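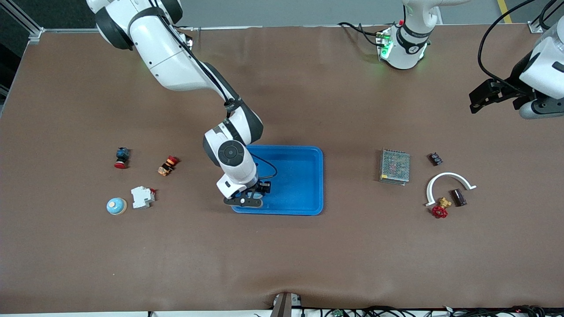 One parent at the Grurkerstead branch asked whether the reading sessions would go on after the summer, and said that her son had started to choose his own books for the first time since he changed schools. The question was put to staff in several forms during the period covered by this report, and the answer given each time was that the sessions are funded to the end of the grant and that a decision on the following year has not yet been made.

Reports > Grants > Grurkerstead Reading Partnership > Interim report

Interim report to the Bíró Fund
June 2021

1. Purpose of the report

This report sets out progress on the Grurkerstead Reading Partnership in the second half of its first year. It covers attendance, book stock, staffing and spending, and it asks the Fund to agree one change to the budget. It should be read with the first report, which described the setting up of the project and the choice of schools.

2. Attendance

The partnership works with children aged seven to eleven who have been referred by their class teacher as reading below the level expected for their age. At the close of the period 199 children were on the register, drawn from 10 primary schools. The original application named nine schools. The tenth, on the Lilerus estate, was added at the request of its head teacher when a place became free in the timetable.

Sessions were held online until March, when the libraries were able to admit small groups again. Attendance at the online sessions was uneven. Children who had a quiet room and a device of their own came regularly, while those who shared a device with brothers or sisters often missed the later slot. Staff moved that slot forward by half an hour and attendance improved, though it did not reach the level of the earlier one.

Since the return to the library buildings, 59 children have moved up at least one reading band, as assessed by their schools. The schools do not all use the same banding, and two of them changed scheme during the year. The figure should therefore be taken as a record of what teachers reported to us and should not be compared with national results.

3. Book stock

The Fund's grant allowed us to replace the older part of the junior collection at Grurkerstead and to place a box of books in each partner school. Titles were chosen from lists sent in by teachers. There was strong demand for comics and for short non-fiction, especially on animals and the sea, and less for the graded readers which made up much of the first order. The balance of the second order was altered to match.

Delivery of the second order was late. The supplier divided it into three parts, the last of which arrived after the Easter holiday, and two schools went without a full box for most of the spring term. We have since agreed with the supplier that any order over a set value will be confirmed in writing with a delivery date.

Loans are recorded on the Jatis system, which the library service adopted before the project began. School boxes were not at first set up as separate locations, so early loans from them were counted as branch loans. This has been corrected from the start of the summer term. The earlier records cannot be separated and will be shown as a single total in the final report.

4. Staffing

The post of reading worker has been filled throughout the period. The part-time assistant left in the spring and the post was vacant for six weeks. Branch staff covered the sessions during that time, and two sessions at the Lilerus school were cancelled and later made up. The new assistant has completed safeguarding training and the induction programme.

5. Spending

Spending is below the forecast. Room hire and travel were not needed while sessions were online, and the vacancy produced a further small saving. Book purchases are in line with the budget. Printing has gone over, owing to the activity packs posted to families during the winter, which were not in the original plan.

6. Change requested

We ask the Fund to agree that the unspent travel money be moved to the book budget and used for a third school order in the autumn. The total of the grant would not change.

7. Next period

Work before the final report will include:

- a summer holiday session each week at the Grurkerstead branch
- a short survey of parents and teachers
- a check of all school boxes, with missing titles replaced
- a meeting with partner schools on the following year's timetable

The survey questions will be sent to the Fund for comment before they are issued.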